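Die dritte Schicht sortiert mit

Bei Rutell in Darnesness werden Furnierplatten seit Juli nicht mehr nur von Hand geprüft. Was das für die Leute an den Tischen bedeutet, hängt davon ab, wen man fragt.

Von Omolara Onyeka

Um kurz vor sechs ist in der Halle noch Platz auf dem Parkplatz der Hubwagen. Norbert Borbély hängt seine Jacke an den Haken neben dem Schichtplan und geht zum Prüftisch. Seit 30 Jahren beurteilt er Holzoberflächen: Maserung, Farbe, Druckstellen, kleine Einschlüsse. Früher hob er jede Platte selbst an, drehte sie gegen das Licht und legte sie auf einen von vier Stapeln. Heute übernimmt die Anlage, die im Werk nach ihrem Hersteller Sturko genannt wird, den größeren Teil davon.

2.452 Platten gingen in der vergangenen Woche durch die Linie. Bei den eindeutigen entscheidet das System allein. Den Rest legt es zurück, und dann ist Borbély an der Reihe. Er sagt, seine Arbeit sei körperlich leichter geworden und im Kopf anstrengender. Die einfachen Platten, bei denen man kurz durchatmen konnte, bekomme er kaum noch zu sehen.

Damit das System dazulernt, arbeiten die Beschäftigten an zwei Tischen mit handgeführten Greifern. Sie haben dunkle Finger und werden von Menschen bewegt; eine Kamera am Gerät nimmt auf, was vor den Fingern liegt. Aus den Aufnahmen soll die Steuerung lernen, wie jemand mit Erfahrung an ein Teil herangeht, aus welchem Winkel, wie weit geöffnet, wie nah über der Fläche. Das Holz ist dabei nicht der einfachste Untergrund. Helle Stellen spiegeln, und ein dunkler Punkt kann ein Fehler sein oder bloß Staub.
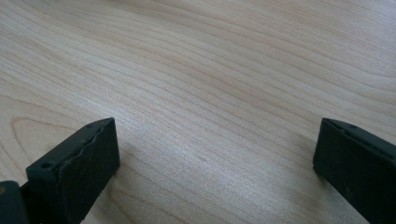
Mit dem Punkt fängt der Streit doch schon an, meint Tímea Vida: Wer einmal festlegt, was als Fehler gilt, legt es für alle Schichten fest, und am Tisch fragt dann keiner mehr nach. Sie wünscht sich, dass die Prüfer jede neue Vorgabe vorher zu sehen bekommen und ablehnen können.

Im Werk ist das bisher nur halb geregelt. Es gibt eine Besprechung alle zwei Wochen, in der strittige Platten auf den Tisch kommen. Die Vorgaben ändert danach die Produktionsleitung. Kálmán Szűcs, der sie verantwortet, hält das für ausreichend. Zu viele Köche, sagt er, machten die Sortierung unberechenbar, und die Kunden bestellten nun einmal nach festen Klassen.

Entlassen wurde niemand. Zwei Stellen, die durch Rente frei wurden, hat Rutell allerdings nicht wieder besetzt, und die Spätschicht kommt mit einer Person weniger aus. Dafür gibt es eine neue Aufgabe, die auf dem Lohnzettel »Datenpflege« heißt und eine Stufe höher bezahlt wird. Veronika Virág hat sich dafür gemeldet. Sie sichtet Aufnahmen, löscht unbrauchbare und beschriftet den Rest. 2.000 Sequenzen waren als erstes Ziel vereinbart. An guten Tagen schafft sie 100, an Tagen mit vielen Rückfragen deutlich weniger.

Virág sitzt jetzt die halbe Woche im Büro über der Halle. Den Lärm vermisst sie nicht, die Gespräche am Tisch schon. Manches, was sie beim Beschriften entscheiden muss, bespricht sie in der Pause unten mit Borbély, weil er die alten Klassen noch auswendig kennt. Aufgeschrieben hat die bisher keiner vollständig.

Im Nachbarort, beim Möbelbauer Bae, will man im kommenden Jahr eine ähnliche Anlage aufstellen. Borbély ist gefragt worden, ob er dort bei der Einführung helfen würde. Er hat sich Bedenkzeit erbeten. Zuerst wolle er mit der Frühschicht die neuen Klassen für helle Furniere durchgehen, dafür ist der nächste Termin angesetzt.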